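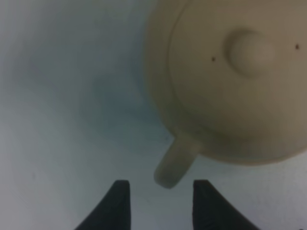 Home | Contents | Chapter 4 | Glossary | Index

Chapter 4: Releasing Your Own Recordings
Updated January, by the Fumden course staff

A finished recording can go unreleased for years when the person who made it has no plan for the paperwork. This chapter covers the steps between the final mix and the day the track goes on sale. Most of them are small. A single has many parts, and each one has its own owner, file, and due date.

Every release carries two kinds of rights. One belongs to the song, meaning the melody and the words. The other belongs to the recording of it. A writer may own the first and a label the second, and the money for each travels by a different route.

Consider Clotano, a duo that records at home and releases music through a small label, Gekeo. Their first single was played 1,000 times in its opening month. The label paid them for the recording, but nothing arrived for the song. They had not registered it, and the split between the two writers had never been put on paper. When they did write it down, one writer took 58 percent and the other took the rest.

Their second release, the Coelho EP, runs at 88 beats per minute throughout and has four tracks. Each track needed its own split sheet, its own recording code, and its own line in the label's catalog. We will use the EP as our working case.

Section 4.1 begins with the split sheet. Read it with one of your own songs at hand, and fill in the blank form as you go.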